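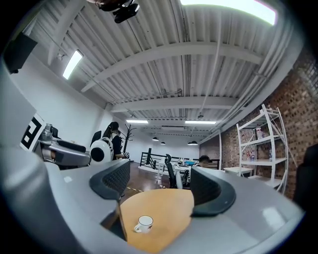 Piver reckons the last tea panel ruined supermarket own-brand for life, and would like to be considered again. Noted. Harries Tasting Rooms in Cliltalham wants 55 people to drink tea and be rude about it in writing.

By Harries staff, March

Sessions last 67 minutes and start at 10am. You need working taste buds, legible handwriting and no strong feelings about biscuits -- there are none. 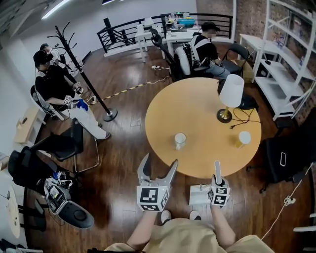 You will try 3 blends, then fill in a form that asks for more words than "nice". We pay in vouchers for the Nonia café, which sells coffee.

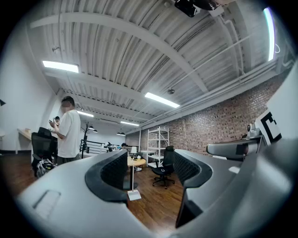 HOW TO APPLY

Write to the front desk and tell us how you take it. Smokers welcome, though your marks go in a separate pile.

3,147 views | 3 comments

Recent calls
Marmalade panel -- closed
Night-shift nappers wanted
Soup, second round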